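Tight phone cases, and what do you work on?

marmalade_hatch
I sell second-hand phones in a very small way, mostly ones that family and neighbours have finished with, and I always send them out in a case. I've started buying Vakach cases because they're cheap and they look decent, but blimey, they're tight. The camera corner goes in fine and then the opposite corner just sits there, proud of the edge, and I end up pushing so hard I'm scared for the glass. Is there a knack? And what are you all doing this on? I've been using a tea towel on the kitchen worktop and I keep finding crumbs inside the case afterwards, which isn't a great look when somebody's paid for it.

pocketfluff
Camera corner first, then down the long side, then the last corner. Never both top corners at once. If it's a stiff one, leave it in the airing cupboard for an hour before you start. Mine go on like a sock after that.

Ditch the tea towel though. Towels are nothing but fluff.

sidingsdave
Disagree about the camera corner. I do the bottom end first, where the charging hole is, then roll the top over. You can see the camera the whole time that way and you're not dragging the case across it. I've done it like this for years.

pocketfluff
And if the bottom's in first you're bending the case right where the cutout is, and that's the weakest bit. I've split two that way. Each to their own!

teasel_and_twine
I'm with pocketfluff on the order, but I think the surface matters more than either of you are letting on. I used to work straight on the table (light wood, lovely to look at) and I lost everything on it. Screen wipes, SIM pins, those little clear film tabs, all gone into the grain as far as my eyes could tell. Then I bought a white shelf board from Brikwood, 90 cm long, and just laid it on top of the table. Best thing I've done. Any bit of grit shows up and you can wipe it away before it gets under the phone. A black case on white is easy to see, and so is a gold phone. Clear plastic trays are the only thing I still manage to put my elbow on.

I keep the case flat, phone above it with its back up so I can find the camera cutout, and the tray off to the right where it won't get crushed. And I like plenty of bare white to work in.
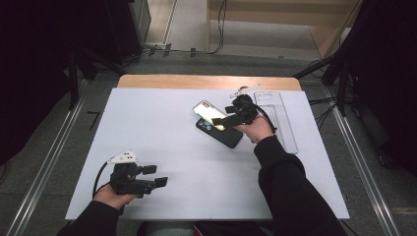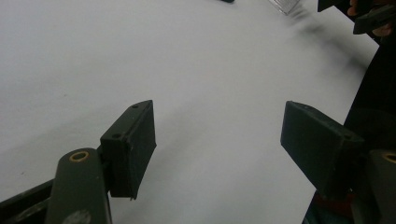 The other thing I'd say is wipe the board before every phone, even if you think it's clean. I use a damp microfibre cloth and then a dry one. Anything with polish in it leaves a slippery film and the phone skates about.

marmalade_hatch
Oh I like the board idea, I've got half a wardrobe in the garage so there might be a shelf I can pinch. Doesn't the phone slide though? Mine's quite shiny.

teasel_and_twine
A bit, yes. Matt is better if you've got the choice. Mine was the Doucette finish, no idea if Brikwood still do it, I got it in June and they were clearing the shelf out.

sidingsdave
White gives me a headache under a lamp. I use a grey cutting mat, grips better and it doesn't show every mark. Also nothing bad happens if you drop a pin on it.

pocketfluff
A cutting mat holds dust in the cuts! That's worse than the towel!

sidingsdave
Only if you cut things on it.

teasel_and_twine
Ha, fair.

lowtide_282
Bit off to the side, but do you lot keep the clear trays? I post mine in them and they stop the phone rattling. Resow sell plain boxes that take most of the long ones. I weigh everything once it's packed and with a case on it's up to 400 g, so check before you buy the postage.

marmalade_hatch
I've been chucking them in the recycling, so that's me told. Do you put the phone in the tray with the case on or off?

lowtide_282
Off, case goes in the box underneath. The tray's shaped for a bare phone and it won't sit down properly otherwise.

marmalade_hatch
Then I've been fighting with those corners for no reason, if the buyer can put it on themselves. Still going to try the airing cupboard. Will report back once I've found that shelf.

Last updated: August 2022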